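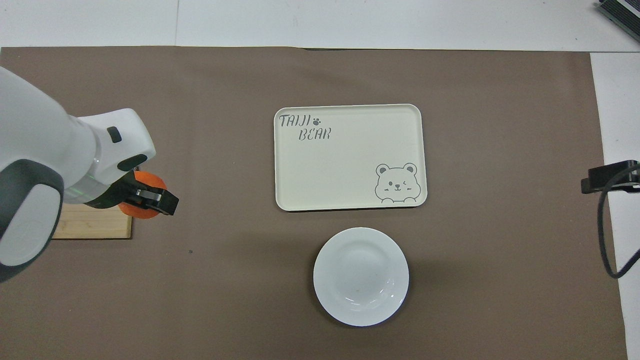 Where does the night bus to Ganard stop?

It stops behind the old market hall, at the post with the green paint, at five minutes past eleven.

The woman at the ticket window gave me this answer without lifting her eyes from her knitting. I thanked her twice, because my first thank you had come out in the wrong language. Then I took my suitcase and my father's clock, which was wrapped in a blanket, and I went to look for the green post.

I had left Bragança in the morning of the day before. My father had repaired clocks there all his life, and when he died he left the shop to my brother and one clock to me. On the back of it he had scratched a number, 1,989, with a very fine needle. It was not the year, my brother said. It was the number of the repair. My father had given a number to each clock that passed through his hands, and this one, he wrote in his book, belonged to a house in Lornalard and was never collected.

So I was bringing it back. I know this sounds foolish. The bus ticket cost more than the clock would bring in any shop - I had asked in two of them.

At the green post an old man was waiting with a bag of bread. He looked at the blanket for a long time.

"Is it a baby?" he asked.

"It is a clock."

"Good. A baby would be cold."

We stood together and listened to the rain on the roof of the market. He told me that he had lived in Hirley for seven years and had never liked it, and that his sister in Ganard had a stove which smoked. When the bus came he went in first and kept a seat for me with his bread.
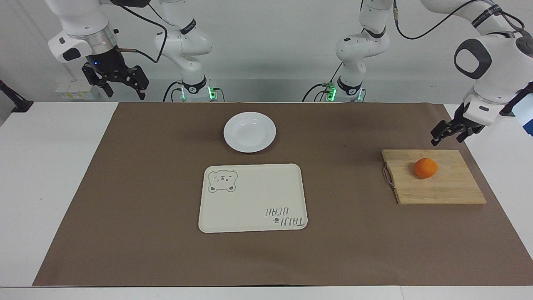

The House in Lornalard

From Ganard I walked. The road followed the river, and it was already light when I saw the first roofs. I had only the name of the house, copied from my father's book, and it was painted on a gate in letters which had almost gone.

A girl opened the door. She was perhaps nine years old and she was holding one shoe.

"My father repaired this," I said, and I took away the blanket.

She did not call for anybody. She touched the glass with one finger, and then she pointed to the wall of the corridor behind her. Between a mirror and a row of coats there was a nail, and under the nail a pale round place on the paint, exactly so large as the clock.

"Grandmother says we must not hang anything there," the girl said.

I wound it with the small key, eleven turns, as he had taught me. Then I asked her to bring me a chair.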